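# Metia hand-held gripper — speaker notes, 7/23/25

Keep it loose, Eleri's doing the intro so skip the bio.
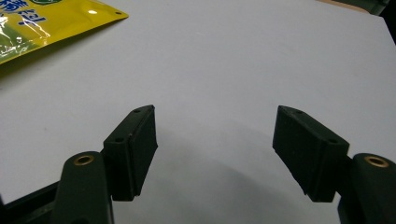
**Fostadden Automation Users' Club — Kit Review Night**

OK, first slide, leave it up while people find seats. Start with the fingers, they're the bit I've got the most opinions on. Green blocks, black pads on the inside faces, two screw holes on top of each one. Ask who's ever had to glue a pad back on mid-session. (Hands will go up. Mine too.)

Then the price, get it over with. The Metia kit is $1,076 as I bought it, and the spare finger set is another $82. I winced at the second number more than the first! Deirdre Ó Ceallaigh reckons you could print your own blocks for a fraction of that and she's probably right, but I wanted to review what's in the catalogue.

What I did with it:

- 270 grabs over a couple of weeks, mostly packets and pouches, all by hand
- no arm attached yet, the Ovalden mount is on back order until September
- same person on the handle every time (me, so blame me)

Talk about shiny packaging here. Point at the yellow packet up in the corner, there's a bright glare spot on it, and if your vision software is anything like mine it hates that. I ended up moving my lamp twice. Not Metia's fault, but their quick start guide says nothing on lighting and I think it should.

Brass-coloured inserts at the tops of the arms — mention them, I like them. On my old Ozoliņš gripper the holes were straight into plastic and they went sloppy on me. Don't promise these will last, I've only had the thing a little while.

Grumbles, quickly:

- the handle is too fat for small hands, Eleri tried it and handed it straight back
- fifty minutes on hold with support, then a very nice bloke who fixed it in two
- the case doesn't close with the spare fingers in it, which drives me up the wall

Would I buy it again? Yes, for collecting hand demos. For a production line I'd wait and see what the Ovalden mount is like.

Pass the gripper round now, before questions, and get the hex key back off whoever has it. Deirdre has the sign-up sheet for borrowing the kit.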